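Print this page | E-mail this thread

Orange shirt with printed lettering, how do I wash it without wrecking the green?

tirneck_mum wrote:
Sorting the wash again and stuck on the one bright orange top. Green letters with a white outline, the varsity sort.
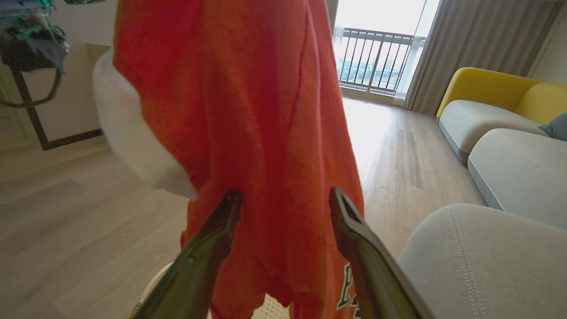 Label's gone so no idea on temp. Fabric's soft, bit fuzzy already. Do I do it with the other colours or on its own? Got 6 loads to get thru before Tuesday so quick answers pls

Wojcik121 wrote:
Inside out, cold, own load first time. Orange bleeds. Ask me about my grey trackies

hridgeway wrote:
Own load for one shirt is a waste of water. Chuck it in with the darks, cold, no dramas. I've done footy jumpers for 20 kids that way.
Harriet Ridgeway

Wojcik121 wrote:
Darks fine maybe. NOT with anything white. Wet a corner & press it on a hanky first, takes a minute

zukier wrote:
Dryer is what kills lettering, not the wash. Hang it. Mine cracked after almost a year of tumbling on hot

hridgeway wrote:
Low heat is fine. Never had one crack.

zukier wrote:
Depends on the print Harriet. Hang it anyway, on a hanger, out of the sun or the orange goes salmon

tirneck_mum wrote:
ok hanky test tonight. What about the fuzz, does one of those shaver things work or will it eat the letters

Wojcik121 wrote:
Works, stay well clear of the print. Go slow round the seam too, I put a hole in a Vitotari one

hridgeway wrote:
Leave the fuzz. It's a tshirt

tirneck_mum wrote:
lol fair. Cold, inside out, with the darks, then on the line in the shade. Ta all

Recent in Laundry & Mending
- Colour catchers, worth it or no?
- Uneven hems on old tees
- Getting grass out of cream trousers
- Hamper smells musty even when emptied
- Sock thread passes 2,000 replies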